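Puppeteer / Object Animator (fixed term)
Gavden Theater Workshop, Ullau

Reference: Kusura touring production
Reports to: Matúš Jireš, puppetry director
Start: June

Gavden is casting one puppeteer for Kusura, a table-top production for adults with no spoken text. The piece uses jointed figures between knee and hip height, operated by direct contact and short rods. The company already has 2 performers under contract; this post completes the team.

Duties
Operate the feet and one hand of the lead figure in three-person manipulation.
Operate two secondary rod figures solo.
Carry out daily checks on joints, cords and grips, and log faults before each performance.
Assist with load-in, masking and pack-down at each venue.

Requirements
Professional experience in direct-contact or rod manipulation. Marionette experience alone is not sufficient.
Ability to work in a low crouch for up to 9 minutes without a break.
Basic repair skills: restringing, re-gluing, replacing hinge leather.
Right to work for the full contract period. The company can't sponsor visas for this post.

Useful but not required
Shadow work, mask work, or a license to drive the company van.

Schedule
Rehearsals run for six weeks in the Havlíček hall, Ullau, from 10 a.m. to 5 p.m. with an hour for lunch. The tour follows, with 19 performances in small houses. The largest venue seats 152. Travel days are paid at the rehearsal rate. Housing is provided on tour but not in Ullau.

How to apply
Send a resume and a link to unedited footage of your manipulation work, up to three minutes, taken from one fixed position. Footage with music added will not be reviewed. State your height and any joint or back injury that affects floor-level work; this is used to set table height and operator positions.

Shortlisted applicants will attend a two-hour working session with a rehearsal figure. Bring dark, close-fitting clothes and soft shoes. Travel to the session is refunded on receipt of tickets. 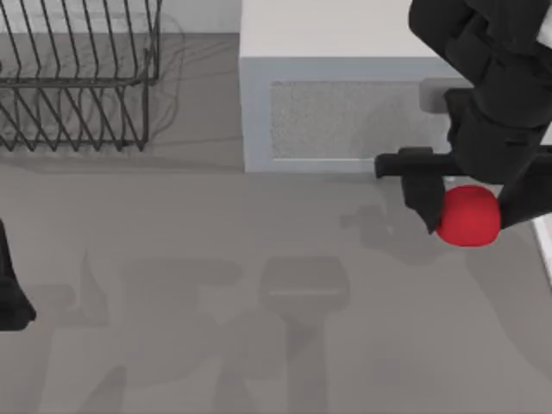
Applicants who have worked with Gavden before should apply in the same way and include recent footage. All applicants will receive a reply by email, and questions about the contract can be sent to the workshop office at any time before the session.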